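## 4. Setting up the sorting plan

I'm assuming you've got through section 3 and both arms show green in Cornier. If one is still amber, go back and sort that first, as nothing below will save properly (I've lost a whole afternoon's settings that way, and I wasn't cheerful).

What we're doing now is telling Filstead, the planner, where the tray and the bins are and which arm is allowed to go where.

1. Open Cornier and load the layout called `four_bins_tray`. Don't edit the original! Save a copy with your own initials on the end.
2. Click **Regions** and draw a box round the tray, then one round each bin. I go just inside the rims, so the planner keeps the fingers away from the walls.
3. Give each bin a part type: solenoids, boards, plain harnesses, mixed-colour harnesses. The names have to match the ones in the Novville parts list, capital letters and all.
4. Set the left arm to the two left bins and the right arm to the two right bins. Both arms may visit the tray, but only one at a time, so leave **Shared zone lock** ticked.
5. Put the approach speed at 2,000 and leave the retreat speed at 2,000 as well. Those are controller units, so please don't go hunting for millimetres.
6. Open the three live views side by side and check them before you press **Plan**.
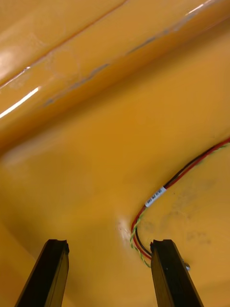
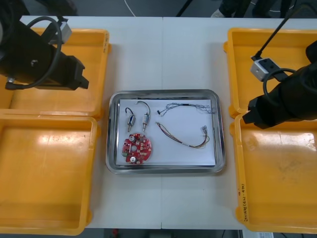
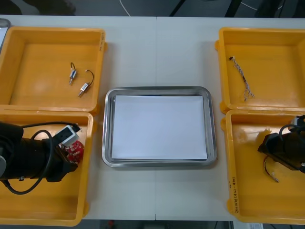 **Dalsgaard Workshop · Robot Software Team**

7. In the wrist view (the first one) you want to see both fingertips and the wire between them. Glossy bins throw back bright streaks, and the part finder is rather fond of calling them wires, so turn **Glare mask** on and nudge the slider until the streaks drop out of the overlay.
8. In the table views, check that your boxes still line up with the tray and bins. If they've drifted, press **Re-fit**, wait for the tick, and look again.
9. Press **Plan**. When the path appears, step through it slowly with the arrow keys before you let anything move.

> **Note:** The second view has its parts spread out on the paper with gaps between them, and that's how I like to start a run. The finder copes badly with harnesses lying across one another and tends to lump them together as one long part.

> **Caution:** Keep your hands off the table once **Run** is lit. The planner knows about the bins, the tray and the other arm. It knows nothing at all about you.

**If it stops with error 1582** (the screen shows it as 1,582, comma and all, which I keep meaning to fix), the planner couldn't find a way into a bin without touching a wall. Raise the approach height by 8, plan again, and if it still sulks, redraw that bin a touch smaller.

Save your copy before closing Cornier. Filstead doesn't ask!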